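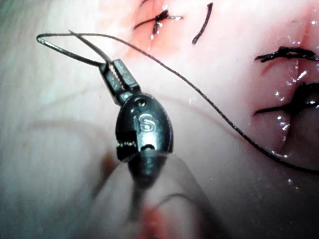

Curved needle held in the closed jaws

I hire out the Patholm, my favourite inflatable obstacle course, all over Flandham. It's bright, bouncy and 100 per cent kid-approved (my own three tested it!). Setup is included, and I'll bring the blower and ground pegs – you just need a flat bit of lawn and a power point. 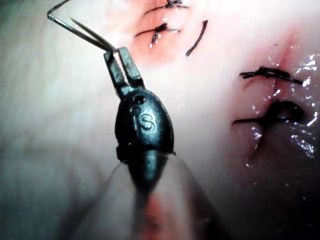 Grown-ups can have a go too, so long as the shoes come off first. January books out fast, so get in early. Quote item 1532 when you message me at Zunbridge Party Hire.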